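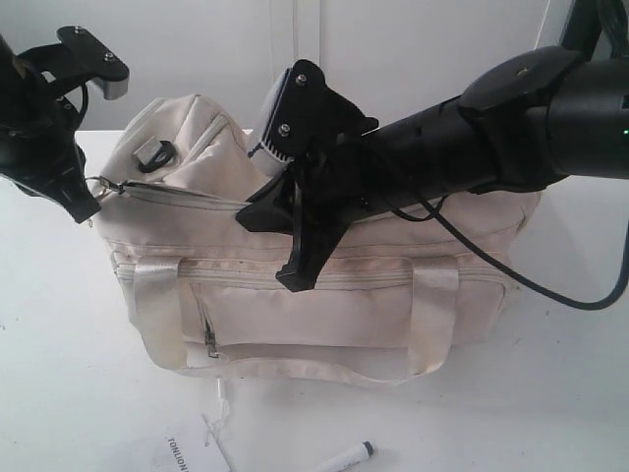
Re-proofing a cotton canvas bag at home is mostly a question of how much wax you put in and how evenly you heat it. I have now done it twice on the same kind of cloth, once badly, and the notes below cover the second attempt.

The fabric is an undyed cotton canvas from Doltmont, sold by the metre. I cut a test piece and weighed it on the kitchen scales before doing anything else. The first time I skipped this, and ended up with a cloth so stiff that it cracked white along every fold.

## Cleaning

Wax seals in whatever is already there, so marks have to come out first. Detergent is a poor choice on canvas you mean to proof, as the residue draws water through the weave. I used plain soap flakes, cold water and a nail brush, then rinsed until the water stopped foaming. Grey marks from handling mostly lift. Anything oily along a seam usually stays, and after waxing it will look darker than before.

Zips need separate treatment. Brush the grit out of the teeth with the zip open, then close it and cover both sides of the tape with masking tape. Wax on the tape itself does no harm. Wax in the slider collects dust and will jam it by January.

## Wax

I tried two products: the Drerex bar, which is hard and has to be rubbed in, and the Magagula tin, which is softer and goes on with a cloth. The bar gives better control. The tin is quicker, but it's easy to overload the seams, where the cloth is doubled and takes up more than you expect.

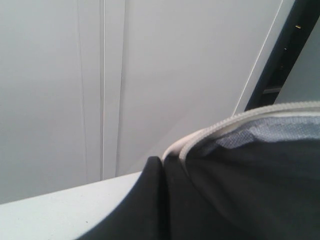
Heat matters more than the brand. A hairdryer on its highest setting will melt the wax but only over a small patch, and the edges of each patch set before you get to the next one. Ivar Dalen lent me a hot air gun, which I ran at 240 degrees and kept moving at a hand's width from the cloth. Any slower and the cotton begins to yellow. Two thin coats took 17 minutes each on the test piece, heating included.

Riaan Shabalala, who used to mend awnings in Skenstead, suggested hanging the work overnight and then going over it once more with heat and no extra wax. This evened out most of the streaks – the rest I can live with.

For the water test I pegged the cloth over a bucket as a shallow bowl, filled it and left it until the next morning. The underside was dry apart from one damp spot at a needle hole. I've since rubbed some bar wax into that stitch line and will repeat the test on Saturday.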